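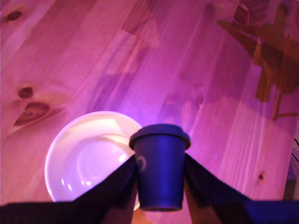
**Figure 1.** Small lidded cup held between the two fingers, with the saucer behind it, under magenta lighting.

## 4.2 Gripper comparison under colored light

The second set of trials compared two finger designs on the same arm and with the same controller. The Cikard fingers are rigid and taper to a point. The Rultine fingers are wider at the tip and bend slightly under load. Both were mounted on the same base, and the wrist camera was left in place when the fingers were exchanged, so that its calibration did not have to be repeated between conditions.

The lighting condition was chosen after the October trials, in which the detection model performed well under white room light and poorly under anything else. Strong pink and magenta light removes much of the color difference between pale dishes and a pine tabletop. It also produces shadows that the model had not met in training. Of the objects in the set, the saucer and the white mug were expected to suffer most from this change, and the dark blue cup least.

Each finger design completed 1,000 attempts, giving 2,000 in total. An attempt was scored as a success if the object was lifted clear of the surface and released in the target area without a second grasp. Attempts stopped by the operator were scored as failures. The order of objects was drawn at random before each session and was the same for both designs.

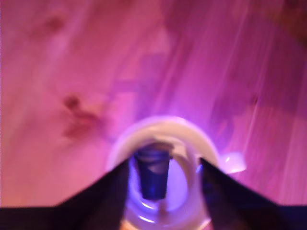
Nested objects were treated as a separate category. With the blue object apparently inside the mug, the fingers must either enter the opening or close on the outer wall, and the two choices call for different approach heights. The controller selects between them from the estimated rim position. During fast approach motion the wrist image is blurred, and the rim estimate becomes less certain at the point where the choice has to be made. We therefore added a short pause above the object before the final descent. The pause was applied to both designs - it is part of the controller and does not depend on the fingers.

With this change, the Cikard fingers succeeded in 82 percent of attempts over the full object set. The Rultine fingers did less well on nested objects, where their wider tips often touched the rim before closing, but they held the saucer more securely once it had been lifted. We did not find a difference between the designs on the lidded cup.

Failures caused by perception were the same in kind for both designs. The most common was a shadow edge taken for the edge of a dish. Wood knots were a less frequent source of error and were mostly rejected by the depth check described in Section 3. The Nông controller, which was tested only with the Cikard fingers, is discussed separately in Section 4.3.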